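Do You Need the 57-Piece Kitchen Set?

I keep getting asked about the Hernimier starter set, so fine. It costs nearly 100 dollars and the box promises everything a first kitchen needs. I have my doubts about that word, everything.

Boxed sets are padded. Measuring spoons get counted one at a time, and so do the little clips for closing bags. My friend Kwame Mahama bought the Civska version in July and uses a knife, a pot and the big spoon. The rest lives in a drawer he has to shove shut with his hip.

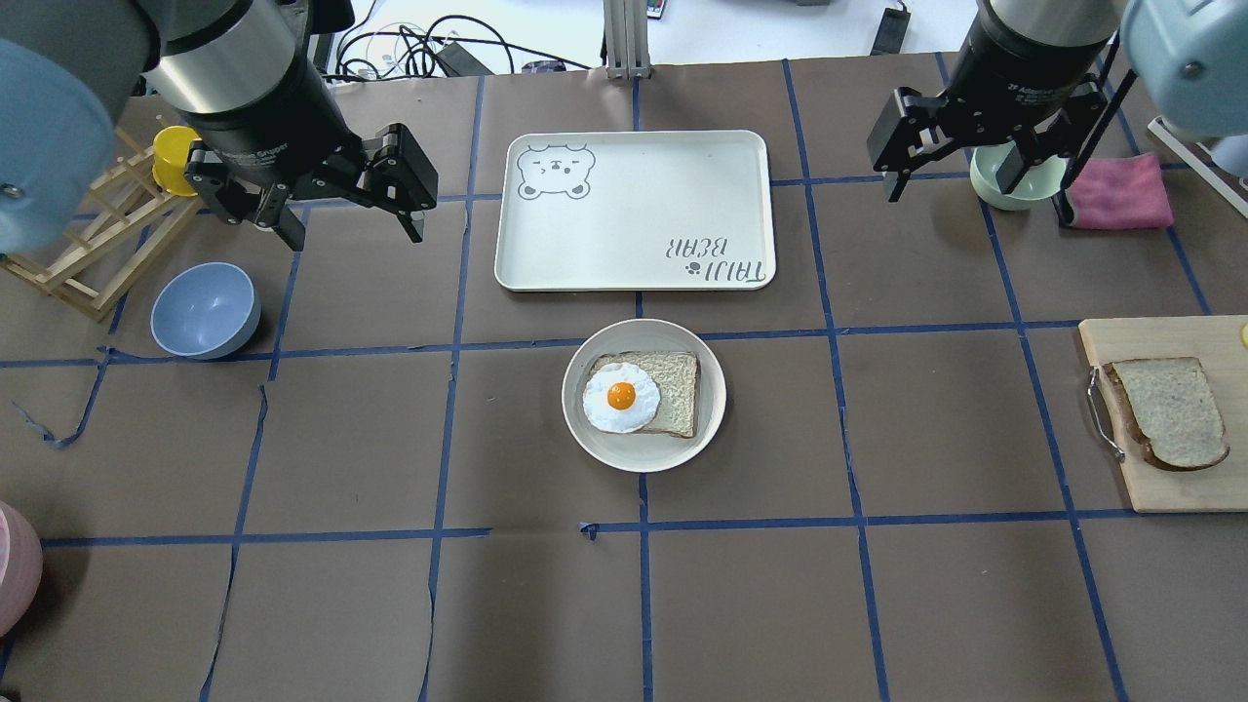
Kitchen things spread out over brown paper and blue tape.

And the reviews don't help much. Most of the ones I read were written within a week of delivery, when any pan is a good pan. Tell me how the handle feels after 2 years and I'll listen.

Bread is where they really get you. Rungate sells a slicing guide, a special knife and a storage box, all for a loaf that needs a board and a paper bag. Maybe the box keeps it fresh longer. I'd like to see that from somebody who isn't selling the box. 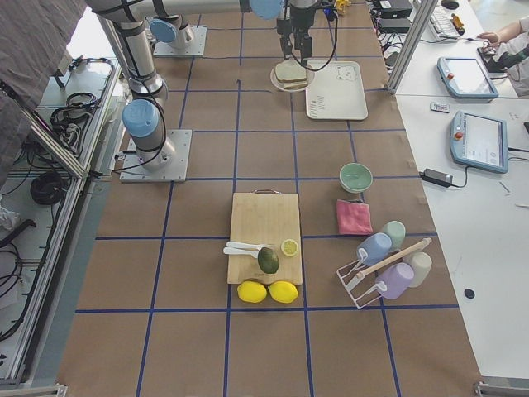 What I'd Buy Instead

One decent knife, a heavy pot, a pan with a lid. My Fuchs pot came from a yard sale for 3 dollars and the lid doesn't match. Add other stuff when you've missed it twice.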